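4.2 Handing over the counter

The people we spent our time with at Nelano look after the kitchens in a building of serviced flats, and they were kind enough to let us stand in their way for most of January. The firm had bought a two-armed machine under the Cetard scheme to take over what the staff call the reset – clearing the worktop after guests have gone, putting each thing back where the next guests will look for it, and leaving the surface ready to be wiped. Before it was allowed near a real flat, every routine was rehearsed in a simulated kitchen, and the staff were asked to sit in on these rehearsals and say what they thought. We had expected them to talk mostly about speed. They talked a good deal more about small objects, and about which of them a sensible person would pick up first. The shaker in Figure 3a was a favourite subject, because it is held upright between the two fingers with other things close by on the marble, bread among them, and everyone who has ever cleared a kitchen has an opinion on what to do with salt near food.

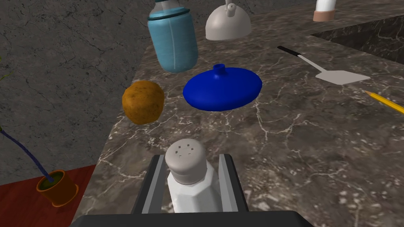 Opinions of this sort had never been written down before the machine came. A new starter used to pick them up by working beside somebody older for a fortnight or so, and the older hands were rather surprised to find that they disagreed with one another. Some put the salt away before anything else, others left it until the bread had gone, and two of them had shared a shift for years without noticing the difference. Over the month the group wrote 47 short rules for the reset, and we think the writing of them changed the job at least as much as the machine did. People who had been used to working quietly on their own now spent part of each morning round a screen, arguing in a friendly way about sponges and kettles.

There were losses too, and we would not wish to hurry past them. A full reset had taken a practised worker 35 minutes, and several people told us that this was the part of the day when they could let their minds wander. Watching a machine do the same work asks for a steady, rather tiring sort of attention. The wider view in Figure 3b, with both grippers raised at the near side of the island and the living room beyond the counters, was the one most often left up on the screen during these sessions, and it was over this view that the longest talks about the new duties took place.
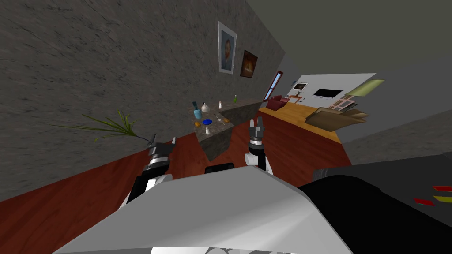
Yokoyama said that she did not miss the lifting and carrying one bit, but that she did miss finishing a room and shutting the door on it, and that approving a machine's work on a screen had never once given her the same feeling. Others in the group nodded at this, and the supervisors at Nelano took it seriously enough to change the rota. From the last week of the study each worker kept one flat a day to reset by hand from start to finish, with a full 60 minutes set aside for it – a generous allowance, and meant to be. We return to the effects of this arrangement in Section 5, together with the diary entries.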